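Re: Pads on the hand-held grippers

Chak-lun Fu wrote:
> Mine lose their grip after 10 days or so at the Stamcombe bench. Do you swap both pads or only the worn one?

Both, every time! One new pad against one old one closes crooked, and then you chase it with the screws all Wednesday. Before anything goes back in the job I hold the jaws open over bare table and look at the pad edges — crumbs there mean a brush first.
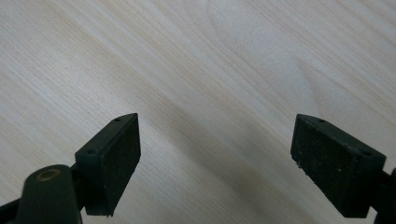

Do the fingers have to come off to change a pad?
Only if the old glue won't lift. Undo the 2 screws, warm the pad and peel it from the narrow end.

After that it's the pair together, one in each hand, with the cables dropping over the near edge so they don't drag across the work. I do the bow tie before the hanging stand, as thin fabric shows up a slack pad sooner than anything.
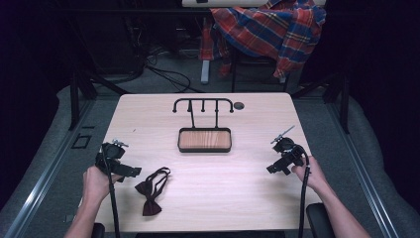

Lucinda Lindqvist tells me she leaves new pads clamped shut overnight and gets nearly twice the life out of them. I'm trying it in August, so send me your glue notes before then.

Booker Hutchins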